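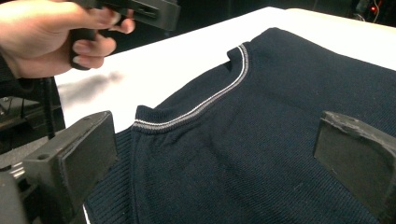

Hollskaでは、古着のたたみと検品を担当するパート・アルバイトスタッフを2名募集します。勤務地は東京都内のCollado作業所です。扱うのは主にニット、カットソー、シャツで、秋冬物の入荷が増える時期に向けて、早めに仕事に慣れていただける方を探しています。たたみは作業台の白い面に服を平らに置くところから始まります。写真の濃紺のセーターは丸首で、リブの襟に白とグレーの細い線が入っています。こういう服は、襟の線がきれいな弧を描くように首まわりを整えてからたたみます。線がよれたまま棚に入ると、店頭に出したときに襟から目につきます。

Hollskaについて

Hollskaは、個人のお客様や衣料品店から引き取った服を洗い直し、検品して再び販売している会社です。自社の店舗名はHosariといい、通信販売も同じ名前で行っています。Collado作業所は、洗いとプレスの終わった服が集まる場所です。検品をして、たたみ、サイズ別に棚へ入れ、Hosariの店舗や通販のお客様へ送り出すまでを受け持っています。棚には1から136までの番号が振ってあり、入社後まず覚えていただくのはこの番号の並びです。

仕事の内容

入荷した服は種類ごとにかごに分けてあります。担当のかごを作業台に運び、一着ずつ広げて見ます。ニットの場合に見るのは、毛玉、虫食い、編み目の引きつれ、襟と袖口の伸び、脇の縫い目のほつれ、それから洗濯表示の有無です。濃い色のニットは穴も汚れも見つけにくいので、身頃に手を入れて内側からも確かめてください。特に脇の下と肘の部分は見落としが多い場所です。紺と黒の見分けに迷ったら、作業台に置いてある色見本の布と並べます。

状態は「店頭」「通販」「補修」「資材」のいずれかに分けます。店頭と通販の違いは傷みの程度よりも型とサイズの事情によることが多く、基準表を見れば決められます。補修に回すものには、直す箇所に糸印をつけ、札に短く書き込みます。「左袖口、ほつれ」程度で構いません。資材は切って別の用途に使う服で、ボタンを外してから専用の袋に入れます。

検品が済んだらたたみに入ります。ニットのたたみ方は次の順です。

襟を上にして前身頃を表に置き、裾と肩を軽く引いて形を戻す。
首まわりのリブを指で押さえ、左右の高さを揃える。
裏に返し、袖を背中側で重ねる。袖口は裾からはみ出さない位置にする。
両脇を型紙の幅に合わせて内側に折る。
裾から襟に向かって折り、最後に表へ返して襟の形を見る。

厚手のものは二つ折り、薄手の細かい編み地のものは三つ折りにします。型紙は作業台に備えてあります。型紙の跡が残りやすい素材は、折る前に抜いてください。強く押さえる必要はありません。プレスは前の工程で終わっていますので、こちらでアイロンを使うことはありません。

たたんだ服は棚番号の札をつけて台車に載せ、所定の棚に入れます。通販の注文が多い日は、棚から服を出して袋詰めをする作業もお願いします。袋は透明のものと紙のものがあり、注文票に指定が書いてあります。

募集要項

職種:衣料品の検品・たたみスタッフ
雇用形態:パート・アルバイト
募集人数:2名
時給:1,112円(研修期間中も同額)
勤務時間:9時30分から17時30分まで。休憩60分を含みます。
勤務日数:週3日から5日。曜日は面接時に相談します。
休日:日曜日、祝日、年末年始
交通費:当社規定により支給
社会保険:勤務日数と時間に応じて加入
掲載日:2019年7月1日

勤務時間を短くしたい方は応募のときにお書きください。午前のみ、午後のみの勤務も相談できますが、研修の期間は一日を通して来ていただきます。また、1月は福袋の返品と冬物の入れ替えが重なるため、毎年出勤日数を少し増やしていただいています。難しい事情のある方は面接でお聞かせください。

応募の条件

経験と学歴は問いません。次の点をご確認ください。

立ち仕事ができること。作業台の高さは調整できますが、検品中は基本的に立って行います。
衣類を入れたかごを持ち運べること。台車もあります。
服の細かい傷みを見るのに支障がないこと。眼鏡やルーペの使用は問題ありません。
ウールや綿のほこりで強いアレルギー症状が出ないこと。作業中のマスクは会社で用意します。
日本語の札と基準表が読めること。漢字にはふりがなをつけています。

衣料品店、クリーニング店、縫製の仕事をされたことのある方は、その内容を応募書類に書いてください。時給の決定には影響しませんが、担当するかごの種類を決める参考にします。補修の仕事に興味のある方は、入社から半年を過ぎたところで補修担当の見習いに移ることもできます。

服装と持ち物

作業中の服装は自由ですが、ニットを扱うため、引っかかるものは外していただきます。指輪、腕時計、ブレスレット、長いネックレス、飾りのついた袖口の服が当てはまります。爪は指先から大きく出ない長さに切ってください。マニキュアは乾いていれば構いません。ハンドクリームは油分が生地に移るため、作業の前には塗らず、休憩中や終業後にお使いください。靴はかかとのある歩きやすいものをお願いします。エプロンとはさみ、糸印用の糸は貸与します。

昼食は休憩室でとれます。冷蔵庫と電子レンジがあります。作業台のある部屋には飲み物を持ち込めません。ふた付きの水筒も同様です。

研修について

最初の週は先輩スタッフの隣の台で、同じかごの服を見ます。はじめはたたみだけを行い、襟の形が揃うようになってから検品に進みます。着数の目標は研修期間中には設けません。翌週からは自分のかごを持ち、分け方に迷った服だけを別の箱に取り置いて、終業前にまとめて確認します。この箱は研修が終わってからも全員が使っています。判断に時間がかかる服は、無理に決めずに入れておいてください。

応募の方法

履歴書を郵送または持参してください。様式は自由で、手書きでもパソコンでも受け付けます。写真の貼付は必要ありません。封筒の表に「検品・たたみ応募」と書き、希望する曜日と勤務を始められる時期を添えてください。書類が届いた順に、面接の日程を電話でご連絡します。

面接はCollado作業所で行います。所要時間は60分で、前半に仕事の説明とお話を、後半に作業台でニットをたたむ体験をしていただきます。たたみの出来で合否を決めることはありません。生地に触れてみて、続けられそうな仕事かどうかを考える時間にしてください。動きやすい服装でお越しください。スーツの必要はありません。結果は面接から一週間以内に、採否にかかわらずお知らせします。お預かりした履歴書は、不採用の場合は返送します。

見学だけの希望も受け付けています。検品の手元を見たい方は午前、棚入れと発送を見たい方は午後が向いています。事前にお電話でお申し込みください。

募集は採用者が決まり次第終了します。

書類の宛先と問い合わせ先
Hollska Collado作業所 採用担当 Ohemaa Sowah(オヘマ・ソワ)
電話の受付は作業所の営業日、10時から16時までです。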